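How Long Does a Loaf Last? Bread Waste in Shared Student Kitchens
Shaohua Liao, Household Studies project, final report

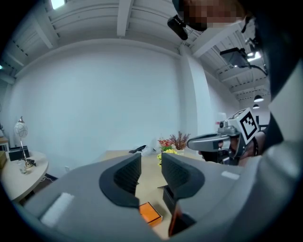

How much of the bread bought by students in shared houses gets thrown away?
In the houses I studied, a little over a fifth of it by weight, and most of that went in the trash in the last two days of the bread's life.

1. Background

I chose bread because everyone in my house buys it and everyone in my house throws it out. When I moved into Skanstead, there were four people and often four open loaves. My first plan was to study all food waste, but my advisor said it was too much for one term and I agreed after trying it for three days. Bread is easy to weigh, it is bought all year, and people remember buying it.

Most of the reading I found was about families. Families tend to share one loaf and have one person who does the shopping. Student houses are different in that each person shops alone, storage space is split up, and meals are eaten at odd times. I wanted to know if this made a difference and if a simple change in the kitchen could lower the waste.

2. Houses

Three houses took part. Skanstead is a four-person house with a chest freezer in the hall. Drorham is a six-person house with two refrigerators, each with a small freezer compartment. Hatham is a five-person house with one refrigerator and almost no freezer space. All fifteen people signed the consent form. One person at Hatham does not eat wheat, and her rice bread was left out of the totals.

3. Method

Each house got a kitchen scale, a pad of log sheets and a lidded bin marked BREAD ONLY. When somebody bought bread they wrote down the type, the weight on the label and the date. When they threw any away they put it in the bin. I emptied the bins twice a week and weighed what was there. Crusts counted as waste. Crumbs from the toaster did not.

The first period was two weeks in January with no changes. In the second period, also two weeks, I asked people to do one thing: freeze half of any loaf on the day they bought it. I supplied freezer bags and tape for labels. At Hatham there was not enough room, so we agreed that people would buy half loaves where the store had them. The Mac Suibhne bakery on the corner sells a half loaf, but the supermarket does not.

Rolls and bagels were logged under "small items." Pizza crust was a problem. I decided to leave it out, and I should have decided this before the first week instead of during it.

4. Results

Drorham threw away the most bread in the first period, 1,842 grams. Skanstead threw away 900 grams. Hatham was also 900 grams, which I checked twice since I thought I had copied the wrong line. The two houses got there in different ways. At Skanstead it was mainly whole ends of loaves with mold on them. At Hatham it was many small amounts, mostly stale slices and crusts.

In the second period Skanstead dropped to 200 grams. Drorham also went down, but I do not have a full figure because one bin was emptied into the regular trash by mistake before I could weigh it. Hatham stayed close to where it was.

Sliced white bread was the type most often bought and most often thrown away. Bagels were almost never wasted. Two people told me this was because they buy them for a certain breakfast and eat them all that week.

5. Discussion

The freezing rule worked best where there was a freezer with room in it. That sounds obvious, but before the project the Skanstead freezer was half empty and no one kept bread in it. When I asked why, the answers were that they did not know sliced bread could be toasted from frozen, or that they did not like getting a stuck loaf apart. Putting slices in flat bags in pairs fixed the second problem.

At Hatham, the half loaf idea mostly failed. The half loaf costs more than half the price of a full one, and the bakery closes at 4 p.m., when most of the house is still in class. I think sharing would have been a better thing to test there. Two of the residents started splitting a loaf on their own during the last week, and they threw away nothing in that time, though a week is too short to say much.

People also behave differently when someone is weighing their trash. One resident at Drorham said she ate toast for dinner twice so she would not have to put it in the bin.

6. Problems

Log sheets were filled in late at all three houses. Some purchases were written down from memory or from receipts. Stale bread weighs less than fresh bread, so my waste weights are a bit low compared to the label weights. I did not correct for this. Four weeks is also short, and the first period began right after winter break, when some people were still away.

7. Next steps

If I did this again I would run it for a full term, weigh bread on the day it is bought, and add a house where food is shared. I would also use bigger labels, as the tape came off in the freezer. The scales have been returned to the department office. Blank log sheets are in Appendix A and the consent form is in Appendix B.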